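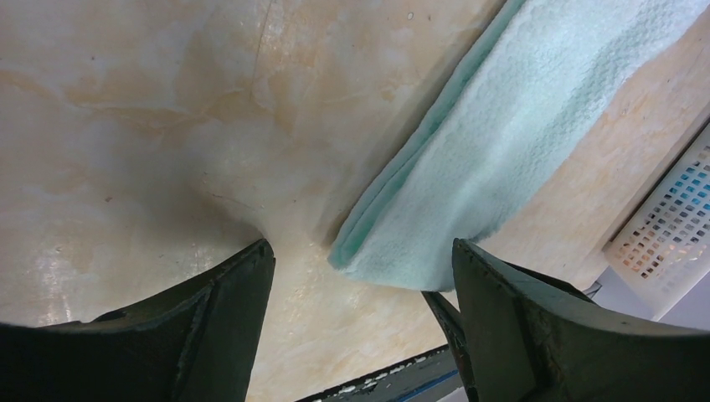
# Hi, we're Ondcombe

I'm Aaliyah, and I write most of the words on this site, so if something's misspelled you know who to email. We're a small shop that tries out robot grippers, arms, wrist cameras and controllers for people who are about to spend real money on them. You tell us what you need picked up, we pick it up with everything we can get our hands on, and you get a report with the good, the bad and the footage.

We don't build robots and we don't sell them. We also don't take a cut from anybody who does, and yes, people ask us that on pretty much every first call.

## How we got started

Erhan Kaplan and I used to work together at a company that bought a very nice gripper for folding linens. It looked great in the sales video. In our building it pinched one layer of a folded towel, left the rest on the counter, and we spent most of a summer making spacers and swapping pads before somebody finally said out loud that we had bought the wrong thing. Erhan started keeping a spreadsheet of what every gripper we touched could and couldn't hold. Other teams started asking for it. After a while the spreadsheet was more popular than our real jobs, and that July we rented two rooms above a tile showroom and went out on our own.

The spreadsheet is still going, by the way! It covers 22 grippers now, and it's still kind of ugly.

## What we do all day

Soft stuff, mainly. Towels, washcloths, bagged clothes, floppy packaging. Hard boxes are pretty well covered by other labs, and fabric is where most of our customers get stuck. A folded towel sounds easy until you want a pair of hard fingers to take the whole stack by its corner and not just peel off the top.

Our basic cloth test has 11 tasks, and every gripper gets the same ones in the same order. A few that come up a lot:

- Pick a folded towel off a smooth surface by the corner
- Pick it up again after it's been turned a quarter of the way around
- Set it down flat without dragging the bottom layer
- Drop it in a basket and let go cleanly (letting go is harder than you'd think, especially with textured weaves)

We run each task 70 times per gripper. Customers sometimes want to stop at ten because the first ten looked good. We keep going. Erhan has seen a set of fingertips behave beautifully all morning and then start slipping after lunch, and he will tell you about it at length if you let him.

We like shiny, patterned surfaces for camera work, too. Glare and busy veining give wrist cameras a hard time, and pale cloth on a pale surface is a nice mean test for anything that has to find an edge. If your camera is only ever going to look at a matte gray table, tell us and we'll set that up. Most kitchens and laundries don't look like that.

## Who's here

**Erhan Kaplan** runs the test floor. He picks the tasks, writes the protocols and decides when a run has to be thrown out and started over.

**Adebayo Abubakar** handles controllers and anything with a cable on it. When two arms get compared, he's the one making sure they're running at the same speed and force limits, so you're comparing arms and not settings.

**Vilgot Sæther** does cameras. Mounts, lighting, calibration, all of it. He came over from Björklund, where he did inspection systems, and he brought a lot of opinions about lenses with him.

**Teodor Lunde** turns a pile of logs into something you can read on a train. He also keeps our archive, which just passed 2,000 recorded picks for fingertip wear alone.

And then me - scheduling, contracts, reports, the phone.

## Who we work with

Wolex sends us fingertips before they go on sale, and we send them back with notes (scuffed, usually). Gallitex is a commercial laundry, and we've been helping them choose between two arms for their towel line. Almost half of our projects come from places like that: no robotics department, one curious operations manager, and a quote from a vendor sitting in the inbox.

If that's you, please don't worry about using the right terms. "I need it to grab this thing and put it over there" is a perfectly good brief. We've started from less.

## Coming to visit

You're welcome to come watch your own tests, and I really recommend it. You'll learn more from an hour next to the arm than from my charts, and I work hard on those charts. Mornings are best, since we try to have runs going by nine. Bring your own towels, bags or whatever it is you handle, ideally ones that have been through the wash a bunch of times. New cloth and old cloth grip very differently.

Use the form on the contact page or just call. If it rings for a while, I'm probably on the test floor, so leave a message and I'll get back to you the same afternoon.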